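Section 4: Opening Up the Tower and Swapping the Memory

Okay, so you've read Section 3, you've backed up your files, and now you want to get inside the thing. Good! I've done this job on more old office towers than I care to admit, and it's the part of the Flusar refurb guide I get the most mail about, so I've rewritten it from scratch (last revised 4/23/19).

What you need: a Phillips screwdriver, your replacement memory, a dish for the screws, and up to 40 minutes if it's your first time. I use a little magnetic dish from Julesell, but a saucer is fine.

1. Shut the computer down from the menu, flip the switch on the back if it has one, and pull the power cord. Then hold the front power button in for a few seconds.

CAUTION: Never open the power supply itself. I mean it! There's nothing in that box for you to fix, and it can hold a charge long after it's been unplugged.

2. Lay the tower on its side with the removable panel facing up. Give yourself lots of room. My old bench was 70 cm deep and I was forever knocking things off the back.

3. Take out the panel screws, slide the panel toward the rear, and lift. Put it somewhere you won't step on it (ask me how I know).

4. Touch bare metal on the case before you touch anything else in there, and do it again every time you come back from getting coffee.

5. Find the memory. It's a long, narrow module standing up on edge in a slot on the motherboard, and on most of these towers it sits near the processor socket. Follow any cables close by with your eye first, so you know what you might snag. 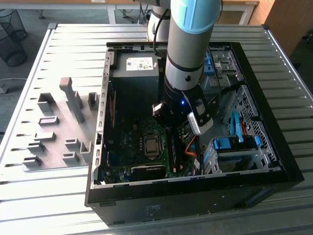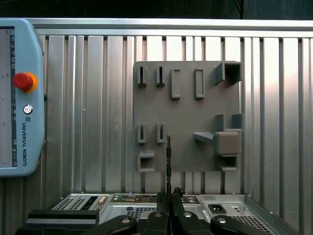
Flor Betancur wrote to say that step 5 ought to mention the latches, and that on her tower only one end of the slot had a latch that moved, so she spent ages pushing at the other one. Fair point, Flor! Check both ends before you push anything.

6. Press the latch outward, or both of them if both move. The module should lift a bit. Hold it by the top corners and pull it straight up, no rocking.

7. Line up the notch in the new module with the bump in the slot. If they don't match, turn the module around. If they still don't match, stop, you've got the wrong kind.

8. Push down evenly until the latches snap shut. It takes more push than you'd think, but if the board starts bending, back off and check the notch again.

Note: if you're also pulling the drives, leave that for Section 5. The brackets come out a different way on the Grajales cases and I don't want to mix the two up.

9. Panel back on, screws in, cord in, power on. If you get beeping and a blank screen, unplug it, go back to step 4, and reseat the module.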